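Opinión

La paciencia también se evalúa

4 de mayo de 2026

En las últimas convocatorias de proyectos estudiantiles de robótica se ha consolidado una costumbre que conviene revisar: se califica la demostración final y se presta escasa atención al trabajo que la hizo posible. El jurado observa durante unos minutos un brazo que recoge un objeto, toma nota del resultado y pasa a la mesa siguiente. Los meses anteriores quedan resumidos en un párrafo de la memoria, cuando la memoria se lee.

Escribo desde la experiencia de haber acompañado al grupo Witetti, un taller semestral en el que participan 18 estudiantes de distintas titulaciones. Su proyecto de este curso, denominado Akpan, estudia la manipulación de objetos domésticos a partir de demostraciones humanas. La persona sostiene una pinza en cada mano, ejecuta la tarea y deja un registro del que posteriormente se sirve el modelo. La programación ocupa una parte del calendario. La mayor parte corresponde a una labor menos vistosa, consistente en calibrar, repetir, etiquetar y descartar.

Entre los docentes existe cierta resistencia a considerar esta labor como formación en ingeniería. Se argumenta que sostener una pinza y repetir un gesto no exige conocimientos avanzados y que un estudiante de último curso debería emplear su tiempo en cuestiones de mayor alcance. El argumento merece respeto, pero parte de una idea incompleta del oficio. Quien ha grabado sus propias demostraciones aprende a desconfiar de ellas. Reconoce la vacilación de la muñeca, el agarre demasiado rápido, la trayectoria que una máquina no podría reproducir.
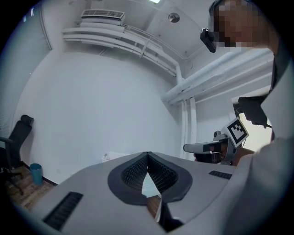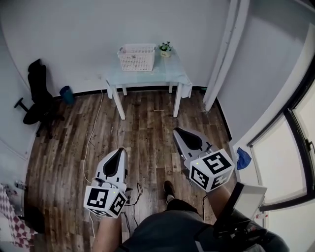
Pinzas manuales y marcadores en blanco y negro, equipo del proyecto Akpan.

Kelechi Ibrahim, coordinadora del taller, adoptó en marzo una medida que en su momento suscitó objeciones: ningún estudiante puede entrenar un modelo sin haber completado antes cinco sesiones de grabación y dos de revisión. La norma retrasó el calendario y obligó a renunciar a una de las pruebas previstas. A cambio, las discusiones técnicas del grupo ganaron en precisión. Cuando un ensayo fracasa, los estudiantes vuelven a los registros antes de modificar los parámetros, y con frecuencia saben en qué sesión deben buscar.

La competición Justix, en la que el grupo tiene previsto presentarse, reserva siete puntos a la documentación de los datos. Es una proporción modesta frente al peso que se concede a la prueba en vivo. Un equipo que adquiera un conjunto de datos ya preparado y lo ajuste con habilidad puede superar sin dificultad a otro que haya construido el suyo desde el principio. No cuestiono la legitimidad de la primera estrategia, habitual en la práctica profesional. Cuestiono que unas bases redactadas con finalidad educativa resulten indiferentes a la diferencia.

Propongo, en consecuencia, que los organizadores exijan la entrega de un cuaderno de grabación en el que consten las sesiones descartadas y los motivos del descarte. El jurado debería disponer de tiempo suficiente para examinarlo y formular preguntas a cualquiera de los integrantes, no únicamente al portavoz. La plataforma Verkeo, que el taller utiliza para archivar sus registros, permite ya exportar ese historial, por lo que la carga administrativa sería asumible.

Corresponde asimismo a los departamentos revisar el reconocimiento académico de estas horas. En la actualidad figuran como actividad complementaria, en la misma categoría que la asistencia a una conferencia. Los estudiantes lo saben y reparten su esfuerzo en consecuencia. Si se desea que presten atención a la calidad de los datos, esa atención debe tener reflejo en el expediente, con criterios publicados al comienzo del semestre y aplicados por igual a todos los grupos.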